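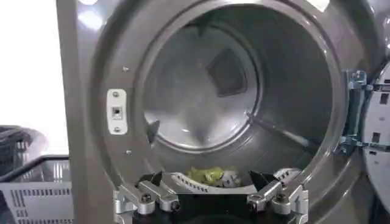 World Download Checklist – Hendthorpe Survival Map

Edit
Reviewed by: Tamsin Okafor
Map version: 2
Status: passed with comments

Run through this list before a map goes on the downloads page. Use a clean install with no mods.

1. World loads from the zip without a missing data pack warning.
OK.

2. Spawn point is safe on every difficulty.
OK. On Hard, a zombie reached the platform from the north stairs once. Added torches.

3. No leftover command blocks in player areas.
Failed first time. There was one under the laundry at Arnton, at X 1148, still set to repeat. Removed and retested.

4. All redstone doors open from both sides.
OK, except the Rondard vault. That one is meant to be one-way – please say so on the map page.

5. Lag test with 300 mobs loaded.
OK. Some stutter near the item sorter, gone after a few seconds.

6. Signs and books checked for spelling.
Two fixes in the harbor books. The Nguyen-Tran sign is spelled correctly now.

7. Map border set and tested.
Border is at 3066. You can still throw an ender pearl into the corner and get stuck. Not fixed.

8. Cheats off in the uploaded copy.
OK.

9. Credits list complete.
Missing the person who built the lighthouse. Left a note on the talk page.

Recheck items 3 and 7 after the February update. Older copies of the map should stay in the archive – do not overwrite them.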